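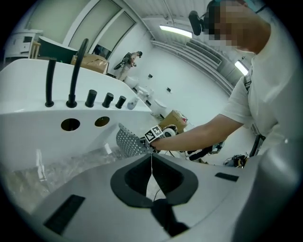
Vasanthi Alva wrote to me in November that I was wrong about repair manuals, and that people don't want them anymore. They want a short video, she said, and they want it while the thing is lying in pieces on the table. She had read my column on the Clenira dishwasher, which came with one folded sheet and a web address.

I have thought about her letter since then and I still think a product should come with a printed manual. I do agree with part of what she says. A video is better for showing how hard to pull on a clip. I fixed the door seal on my own machine by watching a man in a garage do it, and no drawing would have told me that the seal goes in from the corners.

But the video was gone when my sister needed it nine months later. The man had closed his account. The web address on the folded sheet now goes to a page selling the new model. My mother's sewing machine is older than I am and the booklet is still in the drawer under it, with the threading diagram on page 14. It has a coffee ring on it and it works fine.

Companies say paper costs money, and it does. I asked a small print shop in Trostport what they would charge for 3000 copies of a plain booklet, black ink, stapled. It came to less per copy than the foam corners in the box. A firm that can pay for foam can pay for staples.

The other argument is that hardly anyone reads them. I don't read the fire exit map at work either, and I would be upset if it were taken down. A manual is for the one evening when the light blinks 9 times and the store is closed. On that evening you may have no internet, or a phone with a cracked screen, or you may be 80 and not care for videos at all.

I would settle for a middle way. Print the parts list, the error codes and the wiring diagram, and put the rest online. Unnithan does this with its space heaters, and the booklet fits in the cord pocket on the back.

Vasanthi Alva ended her letter by saying that she throws manuals away the day she gets them. That is her choice to make. With the dishwasher, I didn't get one to throw away.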